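Things I Have Sewn Up, Including Dinner

I own one good needle. It came in a paper packet from a shop in Priltetwood that also sold fishing weights and birthday candles, and I have now had it longer than I had my last car. Everything in this house that has ever come apart has been put back with it, usually badly.

This started with a cushion. The zip went in May, and I decided that a person of 44 ought to be able to close a cushion without ringing her mother. I watched a video, threaded up, and sewed the cushion very neatly to my own sleeve.

After that I got keen. I bought a Roline sewing box with 3 trays, two of which hold buttons belonging to coats I no longer have. The third holds thread in every colour except the one I need. I have learned to say 'it's meant to contrast' in a firm voice.

Dinner came into it when I volunteered to do a stuffed shoulder of pork for six. The recipe said to 'secure with twine', as if twine secured itself. I had no skewers, so I stitched the thing shut from end to end with kitchen string and a darning needle, swearing softly. It held until I carved it, at which point the stuffing left through a gap I could have sworn I'd closed.

What the pork taught me is that meat isn't cloth. Cloth stays where you put it. Anything that was once part of an animal slides about and shows you exactly where you went in, and pulling harder only makes a bigger hole. I came away with a new respect for people who stitch living things for a job and are expected to get it right first time.

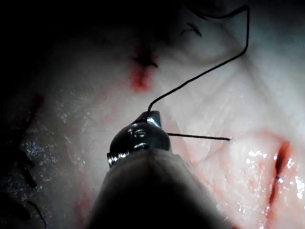 A curved needle is the answer to a good deal of this, by the way. You go in one side, roll your wrist, and it comes up on the other without your having to fold the whole job in half. Upholsterers have always known it and kept quiet. I've ordered a pair for the footstool, which has been shedding its insides on the landing since we moved to Clurnness.

Knots are still my weak point. I tie one, mistrust it, tie another on top, and end up with a lump like a dried pea. A small flat knot with two short tails is a lovely thing and I have managed it twice, both times on a tea towel that didn't need mending.

The footstool is next. I've cleared the kitchen table and hidden the good cushions.

Last updated: 12 August 2019

Recent posts
The zip that beat me
A short history of my button tin
Painting the landing, second attempt

Contact | © All rights reserved | Back to top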